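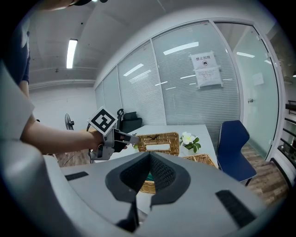 Student Work > Film and Media > Year Two Reports

Kazimiera Sikora and Sławomir Adamczyk
Who Still Buys the Disc? A report on home releases of family films

Our question was simple enough to fit on a sticky note, where it stayed until January. Do people buy family films on disc for the extras, or for the box?

We took the shop records of Morelli, a second-hand dealer who let us copy them out by hand on the condition that we bought something. There were 1,611 sales in the file. Of these, 382 were family films, and the best seller by a mile was Cellia, a cartoon about a lighthouse which neither of us had managed to finish as children.

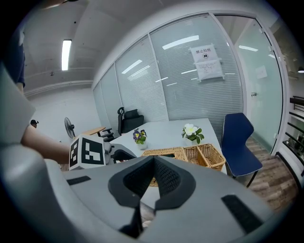 We then sent a short survey to 400 buyers. Most said the extras mattered to them. Asked to name one they had watched, most wrote "the bloopers", including several who owned Cellia, a film with no bloopers and, some would say, no jokes.

The box did better. People remembered the Plavinex reissue, with its slipcase and fold-out map, in alarming detail. One man could describe the map but was hazy on whether the film had a dog in it. (It has two.)
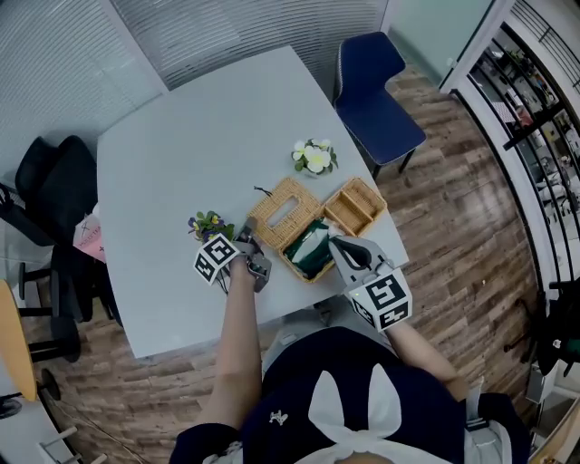
Sławomir thinks this proves that packaging sells films. Kazimiera thinks it proves that people who answer surveys about discs like boxes. Our tutor has asked us to put both views in, so we have.

The Jelico box set is left out of the totals, as the shop had filed it under Gardening.

Filed under: Coursework, Home Viewing

We use cookies to remember your settings. Accept | Manage choices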